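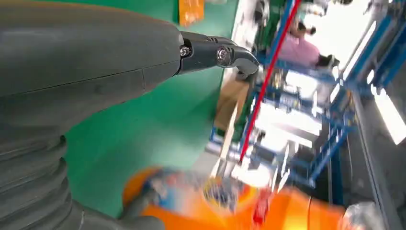 Is it true that the old cable yard in Florkmont will open again, one reader asked us by e-mail, and will the water pressure in our street go down because of it?

Yes, the yard will open again. Flumura has signed the lease for the two halls at the river side, and the first workers are expected in September. For the pressure, the yard has its own main from the Birkier pumping station, so the houses are on a different line.

How many jobs will there be?
Flumura plans to hire 40 people in the first phase. A second phase is possible, but it depends on orders and we cannot promise it.

How can I apply?
Please bring your application to the office at the Wan Road gate. It is open in the morning until noon. Applications by phone are not accepted.

Do I need experience with cable work?
For the winding hall, no. The training takes two weeks and it is paid. For crane work you must have a valid license.
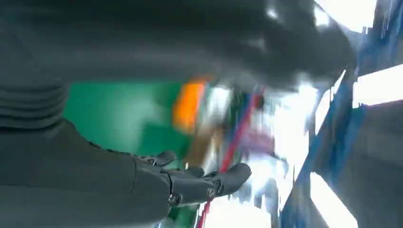

My house is just behind the fence, wrote a resident of Wan Road, and I would like to know if trucks will pass at night.

Trucks may enter only between 6 a.m. and 8 p.m. They must use the Birkier side. If you see a truck on Wan Road outside these hours, please write down the time and inform the gate office.

What will be made there?
Power cable for wind parks at sea. The longest piece in the first order is 1,722 meters. It will be wound on drums and leave by barge.

Can the public visit the yard?
Not during the repair of the halls. Later there will be an open afternoon, and the hour will be posted at the gate.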